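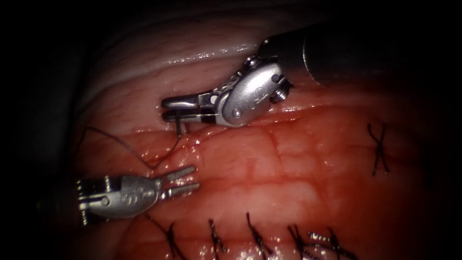 The Skiscombe group is preparing its capital submission for a second robotic suturing platform, and I would be grateful for members' views on the instrument budget. The capital figure is largely settled. The recurrent lines are harder. Closing along a seam with a curved needle in one set of jaws and a second, open pair waiting to receive it, we are committing two wristed instruments to every bench session, and both have a limited life. Ortner has quoted $3,000 per instrument at 60 uses. Should consumables sit within the capital bid or in the operating budget?
Posted by: procurement_skis

Email this thread | Print this thread

Re: Instrument budget
Our centre placed the instruments in the operating budget and has regretted it. The line was reduced in the first review, while the platform itself was protected. I would recommend a bundled bid with the first 5 years of instruments included.
Posted by: theatre_planning

Re: Instrument budget
I must respectfully disagree with the previous member. Bundling ties the organisation to a single supplier at the price current on the day of signature. Jikell offers a per-use arrangement, and our finance branch favoured it for that reason. Please also confirm whether the Ortner quotation counts a use per session or per attachment. The two are not equivalent.
Posted by: Vetside

Re: Instrument budget
The quotation states per attachment. Our log for the existing platform records 837 attachments to date, considerably more than the number of sessions. I will request that the wording be amended before the submission proceeds.
Posted by: procurement_skis

Re: Instrument budget
In that case the per-use arrangement deserves a proper comparison, although I maintain that an unprotected operating line will be cut. Members should also allow for cable wear at the wrist and for reprocessing labour. Neither appeared in our original estimate.
Posted by: theatre_planning

Re: Instrument budget
Agreed as to reprocessing. Submissions for our own programme close in May and I am willing to share the costing template by private message.
Posted by: Vetside

Last updated: 05/02/2019
Contact the moderators | Copyright | Back to top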